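Workshop notebook, Surgate back room
30 July 2026
Written up by Noemí, for myself and for whoever picks up the block set next

I am starting this entry with the table, which is probably the wrong end to start from, but the table is what took up most of my morning. Marisol and I have been going back and forth on whether the round one is good enough for the block work or whether we should drag the square bench in from the Montes room, and I wanted to settle it before August, when Elaine's group wants the whole kit packed up and labeled and ready to travel.

For the record, I like the round table. It is the right height for me standing and for Gumaro sitting, and it has a nice warm color that makes the pastel blocks easy to pick out, even late in the day when the light in here goes soft. The planks are joined well. I ran my palm over all the seams this morning with my eyes closed, and I could only feel one of them, near the window side, and even that one was nothing a block would notice. I gave the top a wipe with a barely damp cloth, let it dry while I answered mail, and then went over it again with a dry one. Please don't use the lemon polish on it! Natalia did, with the best of intentions, and foam on polish slides around like butter in a pan.

Then the blocks. We still have the two-block stack as our basic build, one on the bottom and one on top, and I keep coming back to it because it is so small and so easy to get wrong. The note in the old Mevton binder says to line up all the faces. I tried it that way and I tried it turned, and I am now firmly on the side of allowing the top block to sit at an angle. A turned block is much easier to see as a separate thing, and as long as its middle is over the middle of the one below, it has no reason to go anywhere.
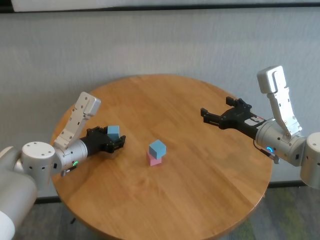

Blue on pink, top block turned. Round table.

The pink one makes a good base. I pressed each of the foam blocks between finger and thumb to see how they spring back, and the pinks come back slowly but they do come back. What I don't love is the edges. A few of the older ones in the tub have gone a bit round at the corners from being handled, and a round corner on the underside gives a block a sort of lazy lean that you don't notice until you put something on top of it. I pulled 3 of those out and put them in the paper bag on the shelf. They are not trash, Gumaro, please leave them alone, I want to cut them down for spacers.

I did a small batch of stacks by hand after lunch, mostly to get my own feel for it back after two weeks of paperwork. Lower the block until it touches, wait a breath, let go with both fingers at the same time. If you let go with one finger first the block follows the other finger a little way, and you get that annoying quarter turn. Marisol says she has never once had this problem, and having watched her I believe her — she has the steadiest hands in the building. The rest of us will have to go slowly.

For the other half of the exercise, the unstacked start, I want the blue cube on the bare wood with plenty of table on every side of it that matters. We were a bit careless about this in the first round.
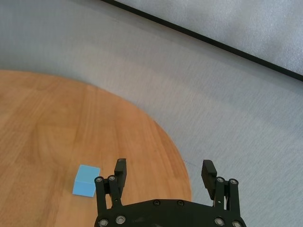

My preference is still to let it sit slightly crooked and to leave it that way. Elaine asked whether we should put down tape corners so that the cube begins in the same spot each time, and I went as far as getting the tape out of the drawer before I changed my mind. Tape leaves a gummy line, the wood picks up a pale patch under it, and then we are all lining things up with the patch for the rest of the year. If she really wants a fixed spot, I would sooner make a card template that lifts away. I have some gray board left over from the Lemia boxes and could cut one in ten minutes.

The one thing I would ask everybody to watch is the rim. It is rounded over, very pleasant to lean on, but a block set down too near it will sit half on the curve and tip off onto the floor, and then it has to be wiped before it goes back in the tub. A hand's width in from the edge is plenty. I have written this on the inside of the tub lid as well.

So the round table stays, at least as far as I am concerned, and Marisol can have the square bench back for her glue work. Still to do:

Cut the card template and try it with Elaine.
Trim the soft-cornered blocks for spacers.
Order 100 of the small labels, the ones that peel off cleanly.
Ask Natalia where the second tub lid went.
Copy the stacking note into the Mevton binder and cross out the line about matching faces.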